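Last updated: Thursday, March 8, 2018

Up before the alarm again. Rain on the skylight, then not rain, then rain. Coffee, half a banana, out the door with my scarf still in my hand.

Bread is the whole story this week so let me get it down before I forget the details. The starter from December finally quit on me Monday. Gray on top and a smell like nail polish. Scraped it out, kept a spoonful from the bottom and fed it the Revard rye because that's what was in the cupboard. Twice a day since then. This morning it had climbed right up under the lid and there was a sticky ring on the shelf. So it lives! Very pleased with myself, told the bus driver, who did not care.

Work was work. Inventory at Groltier, the paper kind, because the system was down until lunch. 1,124 lines on the sheet and my handwriting gets worse every page. Somebody is going to read a 7 as a 1 and we'll be short on hinges till summer. Ate lunch standing up. Soup from Işık, the red lentil one, plus the flat bread with the black seeds that I keep trying to copy at home and can't. Theirs is so soft in the middle. Mine comes out like a coaster. Asked at the counter what they do and she said yogurt in the dough, and a very hot oven, and then the line got long and I had to move.

Yogurt!! Never once thought of it.

Got home at six, dropped everything, put my coat over the chair and went straight to the kitchen. Shoes off, apron on.

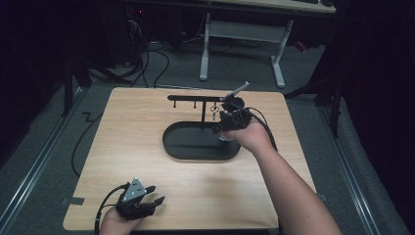
Can you put yogurt in a dough that already has starter in it? I did, a big spoonful for 200 grams of flour, and the dough came together softer than usual and still rose.

Slower than I wanted though. Had it on top of the fridge where it's warm, under the blue towel, and checked it way too often. Went and folded laundry. Checked it. Called the gas company about the bill, was on hold 20 minutes with the same piano song, got cut off. Checked it. Wrote half a letter to my aunt and then couldn't find a stamp, so that's sitting on the microwave till I go to the post office. Checked it again and there was finaly a proper dome on it.

Oven as high as it goes. The old pan from the Jekent sale in there to heat up, the heavy one. Smoke alarm went off once, short. Opened the window, waved the towel at it, neighbor's dog started up. Made 5 rounds, pressed them out with my fingers, no rolling pin. First one stuck. Second one puffed in the middle like a little pillow and I stood there grinning at it like an idiot. Third and fourth fine. Last one burned on one side, my fault, was looking for the seeds.

Which I don't have, by the way. Poppy isn't the same. Need the black ones, write it on the list. Also list: stamps, dish soap, more rye, light bulb for the hall, something for this cough.

Verdict on the bread: closer. Not theirs. A bit sour, which I like, but it went stiff as soon as it cooled, and theirs is still bendy at the bottom of the bag next day. Maybe more yogurt. Maybe wrap them in a towel right out of the pan so the steam stays in, my grandmother did that with pancakes. Try both Saturday. Or one at a time so I know which one did it? No patience for that. Both.

Ate three with butter and salt for dinner and nothing else. No vegetables today unless lentils count.

Rain's back. Fed the starter, put a plate under the jar this time. Left knee sore from the stairs at work, elevator still out, sign still says "back tommorow" like it has all week. Meant to read a chapter and it's already past eleven. Going to bed with flour in my hair, will change the pillowcase in the morning.

Contact | © 2018 All rights reserved | Back to top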